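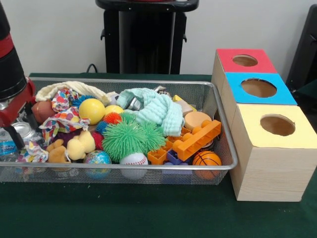

Dear Jovita,

Thank you for your patience while I pulled this together. February got away from me a bit, as it does when half the writers in the group have a child home with a cough, but the Cluvholm residency for writing parents is in good shape and I'm glad to be able to tell you so.

**Where we're up to**

Your grant has now paid for four of the six weekend residencies we promised. We've had 70 applications, many more than I'd let myself hope for, and reading them kept me up well past bedtime (mine and the kids'). The strongest came from people who hadn't shown their work to anyone in years. One poet wrote hers in the car outside swimming lessons, and it was lovely.

The Roder weekend was the liveliest so far. We moved the morning writing block to 9.30 so that parents could settle little ones first, and it made such a difference to the mood of the place that we've kept it for every weekend after. Esquivel was quieter, with a smaller group and a fair bit of rain, but two of the novelists there have kept swapping chapters by email ever since.

**Money**

Childcare is still our biggest cost, and I'd budgeted too little for it. With your okay, I'd like to move $3,000 from the printing line. The anthology can go out as an e-book first and we can look at paper copies later on, when we know who wants one. Travel and meals are both within budget.

**Still to come**

The last two weekends will be at Junar. The hall is booked, but I'm still waiting to hear back about the kitchen, and I haven't yet found a second mentor for the memoir writers. If you know anyone who's good with nervous beginners and doesn't mind a noisy lunch, please send them my way!

I'll post the receipts separately, along with the feedback forms, some of which run to several pages. You did fund a group of writers, after all.

Warmly, and with thanks from all of us at Cluvholm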